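Sleeve creep fault (Geserero mobile arm)

From the Urkeo shop wiki, the robot troubleshooting section. Last edited Jul 1, 2023.

Sleeve creep is the name we use for a fault on the Geserero, the wheeled robot with one arm and a mast that Gistar sells for indoor fetch-and-carry work. The fabric cover on the arm slides down a little at a time until it bunches up near the gripper, and then the arm stops short or pulls to one side. I've fixed a lot of these now, so I'm writing most of this page from memory (please correct me if your unit acts differently!).

Background

The cover is there to keep dust out of the joints and fingers out of the pinch points. It's held on by a drawstring at the top and a hook-and-loop band lower down. The band is the weak spot. Ours started letting go in January, after 300 hours of shelf work, and I spent a whole afternoon blaming the elbow motor for it, poor thing.

What it looks like in the log

The controller reports code 3633, which the Nouri manual lists as "unexpected joint load." I find that a pretty unhelpful name! The same code comes up for a jammed wheel or a bad cable, so don't order parts on the strength of it. On our worst unit I got it 87 times in one shift, almost always while the arm was folding back toward the mast.

The dark cover has loose folds in it even on a good day, and the ribbed bellows part takes up most of the movement. Folds by themselves are fine. What I worry about is fabric hanging low over the gripper mounts, where a finger can catch it as it opens. 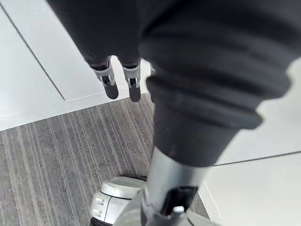 Safety

Treat a creeping sleeve as a reason to stop the robot. A caught finger doesn't always trip the load limit right away, and when the fabric finally pulls free the arm can jump. Mine did, and it swung 7 inches. Hit the stop button, wait for the brakes to click, and keep your hands away from the bellows until then.

Fix

Park the base on level floor and power down. Slide the cover back up, pull the drawstring snug and replace the band if the hooks look fuzzy. I run the arm through one slow fold before it goes back to work, and I watch the gripper end the whole time.

See also: Caster drag on carpet; Gripper pad wear; Nouri fault codes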